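Packing room diary, September

Second month of the bagging cell. Notes from the early shift, written up at the bench before handover.
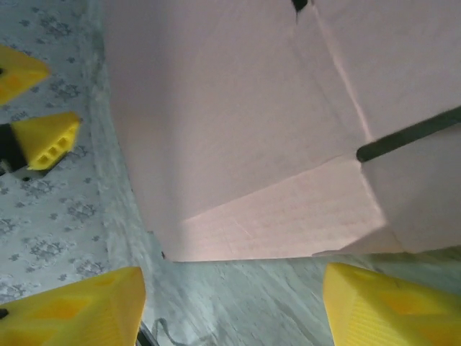 6:10 a.m. – Start-up

Both arms homed without a fault. Yellow fingertips checked for wear, left pair first. The ribbed faces still hold paper well enough, but one tip on the right pair has a shallow groove and I have put it down for replacement. Cirlow quotes nine working days for spares, so I ordered two sets.

The first job was gift bags for Hulteder. Paper bags remain the worst item we run. The cartons were solved in the first week. A bag has no fixed shape once it has been folded and opened again, and the side panels spring back at whatever angle the crease allows. The grip point taught on one bag is off by a finger's width on the next. We lowered the closing force again and moved the approach nearer to the bottom fold, where the paper is doubled.

8:30 a.m. – Counts

Target for the cell is 100 bags an hour. It did 43 in the first hour and 61 in the second. By hand, four of us used to manage 172 in an hour on a good morning, talking the whole time. The Skiltano sheet on the wall compares the cell with a single packer, and by that measure it looks better than it feels.

Stops were mostly double picks and torn handles. Each stop needs a person to open the guard, clear the bag, close the guard and acknowledge on the panel. That takes under a minute, but it cannot be left, so whoever is on the cell does not really do anything else. The plan said one operator would watch the cell and also label outers. In practice the labels wait until break.

11:00 a.m. – People

Two of the old bench crew are now on returns. One asked for it. The other was moved, and has said little about it since. My own grade went up one step with the cell training, and the extra pay is fair. My wrists are better than they were in spring, when I was creasing bags all day. On the other side, I walk less, and by noon my eyes are tired from the panel.

The bench used to be where new starters learned the stock. I do not know where they will learn it now. Raised this at the morning meeting and it was written down.

1:40 p.m. – Handover

Pillay order is next, nearly 100 cartons, flat items only, so the late shift should have an easy run. Left a note on the panel: closing force is at the lower setting, do not raise it for the bags. Reject bin emptied. Spare tips are in the second drawer when they come.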